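A Day at the Hedumton Reuse Fair

The spring reuse fair in Hedumton is held in the old produce hall behind the bus station. I went up in April on the early coach from Ostitz, which takes two hours and stops at every village with a bench. Entry was free before 10 a.m. I paid for a tea and a map and started at the far end, where the furniture was.

The furniture dealers had the best of the light. There were farmhouse chairs, enamel sinks and a long row of shop counters from a closed pharmacy in Modach. Prices had gone up since my last visit. A counter I would have expected to see at 200 was marked 175 without its drawers, and the drawers were being sold separately across the aisle.

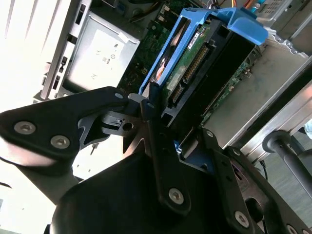 Secondhand goods sell better when the buyer can see how they are put together. The clock sellers leave the backs off, and the woman with the sewing machines tips them up so people can look underneath. An open computer case with a blue drive carrier in it makes the same case as a clock with its back off. I spent longer at the clocks than I meant to and bought a brass key that may or may not fit the one I have at home.

The repair tables opened at eleven. You take a numbered ticket, sit on a bench and wait. I had brought a desk lamp with a bad switch, and the wait was 20 minutes. The man ahead of me had a toaster that was declared past saving, and he took it home anyway.

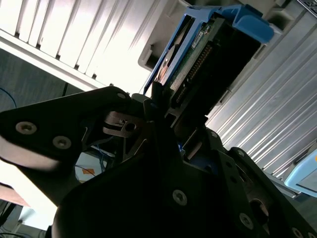

The lamp needed a new switch and a longer screw. Parts were charged at cost and there was a jar for donations. I was shown how to clamp the cord so it won't pull loose again.

Lunch was soup and rye bread from the Dagdag kitchen, which had set up by the side doors. The line was long and the soup was worth it. They ran out of the barley one before noon.
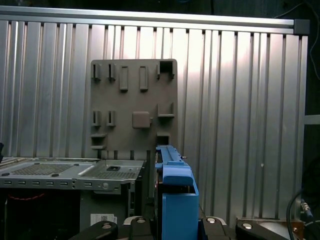
In the afternoon I sat in on a talk about mending wool. It was well attended, with people standing along the back, and the handout had run out by the time I got there. The speaker went through darning, patching and felting, and passed around a sweater that had been repaired at both elbows and most of the collar.

I made one last round through the books and garden tools. Most dealers start lowering prices after three, and I got a hand fork and a box of seed tins that way. 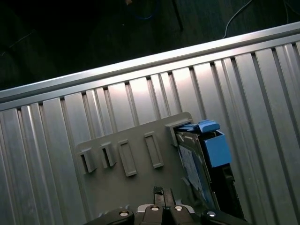
Getting There

The coach from Ostitz stops across the road from the hall. Parking is on the gravel lot, with some 200 spaces, and it was full when I walked past at nine. Bring cash for the smaller tables. The side doors close at four and the main doors at five.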